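Stop Folding Everything

I own too much cloth. Scarves, knits, things with linings in them, one red thing I bought in July and have never once worn. And for years I folded it all, every bit, because that's what you do with a clean pile. You fold it. Into squares. Then you pull one out and the whole stack goes over.

My opinion, take it or leave it: half of what we fold should never be folded.

Take a printed scarf. Paisley, medallions, the works. Fold it in eighths and you've got a brick with creases.
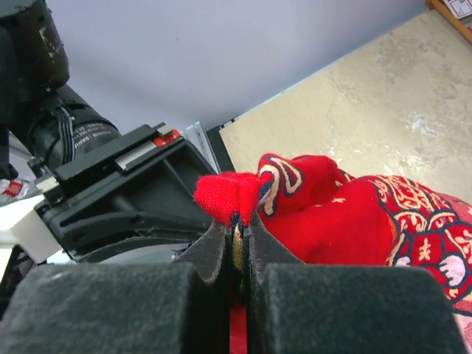
Roll it. Loose. Or just drop it over a hook, done, go eat lunch. Corey Bolger told me I was being lazy and maybe so, but his scarves have lines down the middle like road maps. Mine don't.

Padded stuff is worse. Anything with a seam and some stuffing in it, you press it flat under seven sweaters and it stays flat. It goes on top. Always on top. I dont care how neat the drawer looked before. 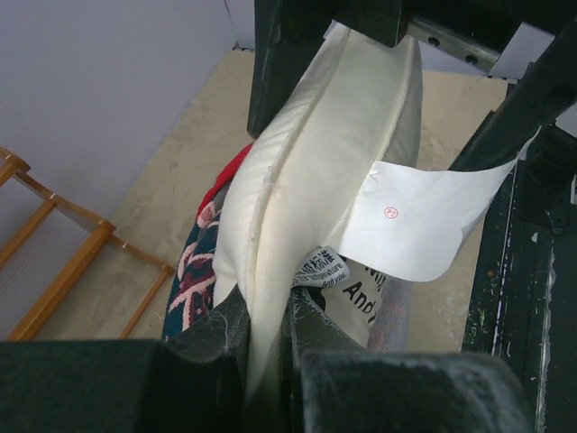 And tags. Leave them on or cut them off, but decide. Paper ones especially. I've found them months later, curled up, stuck to a sweater, and no idea what the number was for. Sebastian Pană keeps his in a jar. Fine. That's a decision.

The other thing is where you do it. Everyone says the bed. The bed is awful, the bed is where piles go to wait until midnight and then get moved to a chair. Use a flat bit of floor near a wall and sort right there.
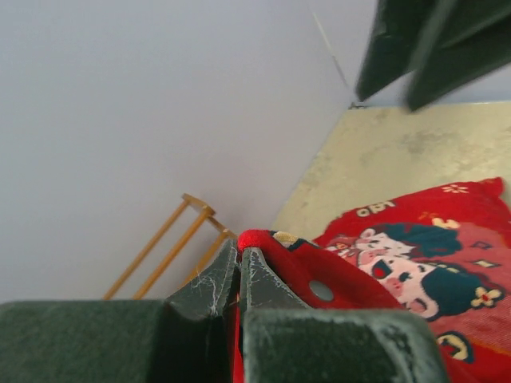 Pick up one piece by the edge, give it a shake, see what it is. Knit? Fold it, fine, knits stretch on hangers. Slippery? Roll. Padded? Top of the pile. You don't need the 3000 word guide with teh diagrams and you don't need a $100 set of drawer dividers. I bought the dividers. They're holding batteries now.

The red thing is still in the pile, by the way. I'll wear it in the fall.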